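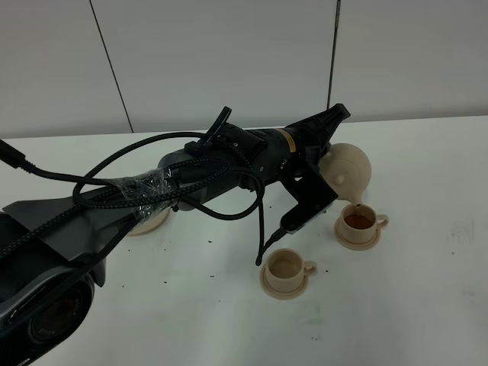
Idun Solberg

Chapter 9
When the Pour Doesn't Stop

Most accidents in this book begin with something small and dull. The one in this chapter begins with tea.

A pouring arm at the Fostside teaching lab had been filling cups for most of a term. It gripped the pot, tilted it, watched the reading from its wrist, and tilted it back when the pot had lost the right amount of weight. It had done this 2,000 times, and the students had stopped looking up. Then one morning in December it tilted the pot over a cup, filled the cup, filled the saucer, and went on pouring with great composure until the pot was empty. At that point it returned the pot to the table, waited for a reading that could never come, and reported success.

The log was no help at first. Every line said the pour was normal. Puspita Goh, then a second-year student, printed the whole thing and read it with a ruler, and on the fourth page she found that the wrist weight had not changed by a single gram during the pour. A real sensor wobbles. This one had given the same number 94 times in a row, which is the behavior of a rock.

The cause was a cable. It had been run along the outside of the forearm with a little too much slack, and the slack had worked its way into a bend at the wrist. With the arm level, the connection held. With the arm tilted far enough to pour, it opened, and the software did what it had been told to do with a missing reading: it kept the last good one. Whoever wrote that line probably thought of it as being polite to the rest of the program.

You will notice that two things had to be wrong. A loose cable alone should have stopped the arm. A program that hangs on to old numbers can run for years beside a sound cable and never trouble anyone. We will call the first a fault and the second a hidden fault, and you will meet plenty of both.

Nobody was hurt, and the bill came to one keyboard. The tea had cooled by then. The same arm had been booked for a soldering demonstration that afternoon.

In this chapter you will learn to:

tell a steady reading from a dead one
set a time limit on any motion that waits for a sensor
route and secure cables on a joint that turns
decide what a machine should do when it no longer knows what is going on

Before you start, review the section on stop circuits in Chapter 4. Keep the Fostside log at hand as well. It is printed in full at the back of the book, and the first exercise asks you to find the trouble faster than Goh did. You may use a ruler.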